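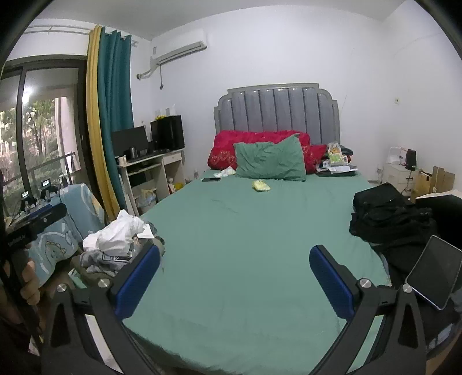

Last edited in November, 21:36

**Drive-away awning or just a tarp? Going round in circles**

**cadi_jenkins**
Right, I need talking down (or talking into it). We've had the van for 2 seasons now and we've managed with a tarp and a couple of poles off the side rail. It's fine until it rains sideways, and then the wellies live in the shower tray and everybody sulks. I've been looking at the Kneath, the inflatable one, and my other half wants the Pastier with proper steel poles. We mostly do five nights at a time, west coast, lots of wind. Which would you go for?

**Ostamby_Owner**
Poles every time. I had an air one before and spent a whole evening in a field hunting for a slow puncture with washing-up liquid. If a pole bends you can splint it and carry on with your holiday.

**tudurvoyle**
Disagree with that! We've had our Kneath up in some horrible weather, and it leans over, looks like it's about to give up, then pops back. My brother-in-law's poled one snapped at the elbow on the same pitch. The pump is hard work, mind. Get a double-action one, the one in the bag is rubbish.

**Ostamby_Owner**
> it leans over, looks like it's about to give up

Lovely. Just what I want to listen to at 2 in the morning.

**mossy_van**
Before you spend anything, Cadi, measure from the ground to your rail. We bought ours for a low van and ours sits higher, so there was a gap along the bottom you could have posted a dog through. Had to send it back and pay the carriage.

**cadi_jenkins**
Good shout, I hadn't thought of that. Tape measure tomorrow. Does anyone bother with a groundsheet inside? The shop tried to sell me the Zeltex one and it cost nearly as much as our stove.

**tudurvoyle**
Get a cheap breathable one, the kind that lets the grass live. Some sites won't have solid plastic down for more than a couple of nights anyway.

**mossy_van**
We use an old bit of carpet by the door and nothing else. Works for us, weighs a ton when it's soaked though.

**Ostamby_Owner**
Carpet! No wonder your van's always in for springs.

**cadi_jenkins**
Ha. OK, I'm leaning towards air, sorry Ostamby. Will report back once I've measured up and had the argument at home.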